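About Brusmont

What we do, what we charge for, and what we won't claim

Brusmont gathers examples for machines that learn by copying. A client has a robot with hands and wants it to pick things up in a shop, a stockroom or a kitchen. We set up the job, take the robot through it over and over, record the lot, throw away the bad runs and hand over the rest with notes.

The pictures in this section come from our snack shelf work.

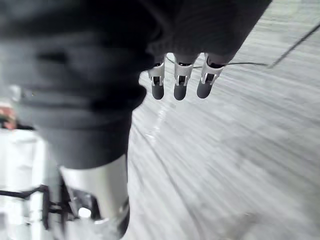
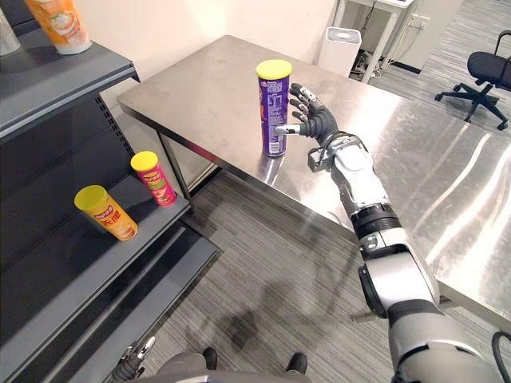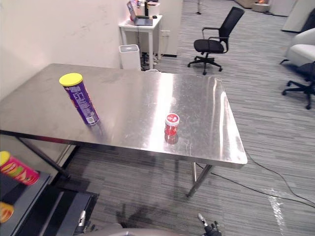
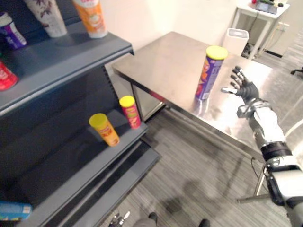
If you came to this page from a trade show video in which a robot lays a table to piano music, you may find our side of the business slow. We think you should see the slow side before you spend any money. A robot that can pick up one can from one spot has learnt very little. Move the can a hand's width and you will find out how little.

How we started

Brusmont was set up by people who had bought recordings from other suppliers and been let down by them. One set we paid for in an earlier job held thousands of runs, all with the same cup, facing the same way, under the same lamp. The robot trained on it did very well with that cup under that lamp. We opened our first room in Lekenberg in September with one table, one set of shelves and a long list of complaints, and most of our working rules come straight from that list.

How a job runs

We work in blocks. A standard block is 96 runs of one task, and between blocks something has to change: the place of the object, its angle, what stands next to it, which way the robot comes at it. Packaging is a fair test for this kind of work. Shiny labels, smooth tubes and a polished metal top are all things that upset cameras, and real shops are full of them. We don't tidy a room into a plain white box unless the client insists, and we'll argue first.

Each run is marked by one person and checked by another who hasn't seen the first mark. When the two disagree, the run goes in a separate pile and the client gets that pile too. A supplier who never has such a pile is probably not looking very hard.

Failed runs are kept. Some clients want them and some don't, but they are yours and you paid for the time. Runs spoilt by our own mistakes (a camera not started, the wrong task name typed in) are not charged.

Zastis

Zastis is our set of notes and marking tools. It is a form, a naming scheme and a player that shows every camera side by side. We've been asked more than once to describe it as intelligent. It isn't, and the parts of it we like best are the ones that stop people saving a file under the wrong name.

The Kinoshita set

Our longest job so far is the Kinoshita set, which covers reaching, grasping and putting back packaged food. The first release has 700 accepted runs. A further 176 were turned down and are supplied in their own folder, each with a short reason. The commonest reason was a grip that held but was so awkward that we didn't want a machine to learn it. You may disagree with us there. Two of our own staff do, and the notes say so.

We have not shown that 700 runs is enough for your robot. It might be plenty for a narrow job with a fixed shelf. It may be nowhere near enough for a shop where customers put things back wherever they like. Anyone who gives you a firm number before seeing your robot, your room and your goods is guessing, and we'd ask them what they based it on.

Things we are asked to say and don't

We don't say that more examples will always fix the problem. Sometimes the hand is wrong for the object, or the camera can't see round its own arm, and another month of recording will only give you a bigger heap of the same trouble. We've told clients to stop a job early for this reason, and lost the income.

We don't say our robots work alone. People plan the tasks, people watch the runs and people do the marking. That is what the bill is mostly for.

We don't give a success rate on our front page. A rate means nothing without the list of what was tried, how it was laid out and who decided what counted. If you want ours, ask, and you'll get the list along with it.

Working with us

We start with a trial of 48 runs on a task you choose. You get everything from it, including the dull parts, and you can take it to another supplier if you like. Please send the real goods and not samples from the marketing department, and tell us about the awkward ones at the start. If a packet splits when it's held too firmly, we'd like to know before the robot does.

Visits to the Lekenberg room are welcome by arrangement. Most visitors watch for a while and then ask why it takes so long, so bring something to read.

Prices and terms on this page were last checked on 31 December 2020.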